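Dursun ends separate driver downloads for its older label and document printers

Dursun has withdrawn the individual driver packages for its older label and document printers and replaced them with a single installer. The change took effect in November and covers every model in the Wirkitz and Bonberg ranges. Existing installations will keep printing, but the old packages can no longer be downloaded from the support site, and links to them now redirect to the page for the new software, which is called Greltuna.

Under the previous arrangement each printer had its own package, with separate builds for 32-bit and 64-bit systems and a further set for each display language. According to the release notes, the archive had grown to more than 700 files, many of which differed only in the name of the installer. Greltuna carries one print engine and a set of model description files. It identifies the printer over USB or the local network and copies only the description it needs. The download is 40 MB. Further files are fetched during setup if the user selects scanning support.

Support for operating systems has been narrowed. Greltuna runs on 64-bit editions of Windows 10 and Windows 11, and on the three most recent versions of macOS. Users of 32-bit Windows are told to keep a copy of the package they already have. A Linux version is listed as planned, with no month given.

The installer removes an earlier Dursun driver before it adds the new one. Print queues keep their names, and default paper size and tray settings are carried over. Colour profiles are not. Any custom profile has to be exported from the old utility beforehand and loaded again through the Greltuna settings panel, under Output, then Colour.
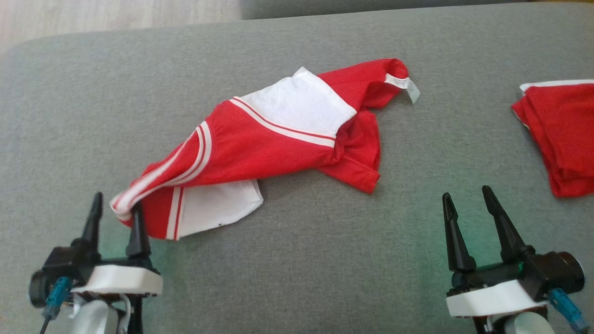

Bonberg owners are going to lose their duplex presets as well, according to one reader, who wrote that the presets were gone after an upgrade on two office machines and had to be entered again by hand. The release notes do not mention duplex presets. They do state that finishing options are stored in a new format, and that settings files saved by the old utility cannot be opened in the new one.

Administrators who deploy drivers across a network are given a separate package in MSI format. It accepts the same command line switches as the earlier one, with one exception: the switch that suppressed the status monitor has been dropped, and the monitor is now turned off through a policy template. The template is included in the archive, in the folder named Admin. Sites with more than 300 queues on one print server are advised to migrate in batches and to restart the spooler between them. Each queue is rewritten during the migration, and jobs waiting in it are cancelled.

The status monitor itself has been rewritten. It no longer starts with the computer by default and opens only when a job is sent. Toner levels are read from the printer when the window is opened, where the former version polled the device every few seconds. Dursun says this fixes a fault in which Wirkitz models on wireless connections failed to enter sleep mode.

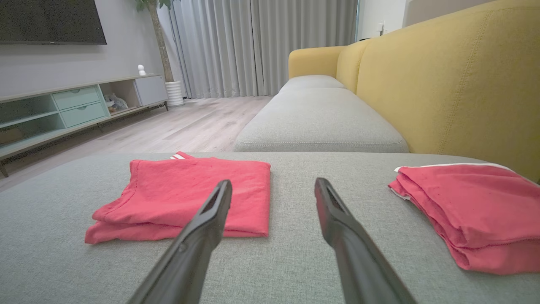 Two folded red-pink garments on a light grey cushion.

Print quality settings have been cut back. The former Wirkitz driver offered five levels, two of which produced the same output at different speeds. Greltuna has Draft, Normal and Fine. Toner saving is a separate tick box and can be combined with any of them. Watermarks, booklet layout and poster printing are unchanged.

Scanning on multifunction models is handled through the standard Windows and macOS interfaces. The TWAIN component is still supplied but has to be selected during setup, and it is not installed with the MSI package unless the relevant feature is named on the command line. Applications that call the old component directly will report that no scanner is attached until it is added.

Firmware is a further condition. Bonberg printers must be on version 4 or later before Greltuna will recognise them over a network, although a USB connection works with any version. The firmware number is printed on the configuration page, which is produced by holding the Cancel button for five seconds when the printer is idle. Updating takes one restart. Page counters and network settings are kept.

The download page allows up to 2,000 installations under one site registration. Larger sites need to request a second registration code through the support form. Home users do not need to register. The checksum for each file is listed beside its download link, and the installer is digitally signed.

A known issues list was posted with the first release. It includes misplaced margins on A5 envelopes fed from the rear tray, a missing icon on high-resolution displays and an incorrect error code when the front cover is open. The margin fault is marked for correction in the next update.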